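Caixas de arrumação: galeria de junho
Série Vorkby, formatos baixos 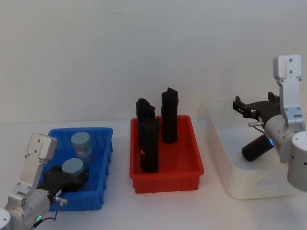

A separação por caixa segue o critério da oficina: uma família de peças por recipiente, sem misturas, mesmo quando sobra volume. O catálogo Vorkby distingue os modelos pela altura da parede e pelo perfil da aba, e a cor fica ao critério de quem arruma. Sobre o tampo branco estão três recipientes, dispostos da esquerda para a direita. O azul, em plástico, é do tipo raso e retangular, com paredes exteriores nervuradas e aba ligeiramente aberta. Contém dois cilindros baixos, de topo plano, em azul-acinzentado claro.

Notas de utilização

Medida exterior do lado maior, no formato raso: 338 mm. A nervura aumenta a rigidez da parede, mas retém pó; limpar com pincel seco e depois com pano húmido.

Peças cilíndricas guardam-se de pé. Deitadas, rolam para o canto mais baixo sempre que a caixa é puxada da prateleira.

Prateleira Skekum, vão útil de 722 mm: cabem duas caixas rasas com o lado maior paralelo à frente. A folga restante serve para a etiqueta pendente.

Etiquetas Postma, corpo 11, coladas na face menor. Na face nervurada a cola não assenta e a etiqueta levanta pelos cantos.

Tampas Takach: compatíveis apenas com a aba reta. Para a aba aberta ainda não há referência em catálogo.

Arrumação e textos: Ineke Willems.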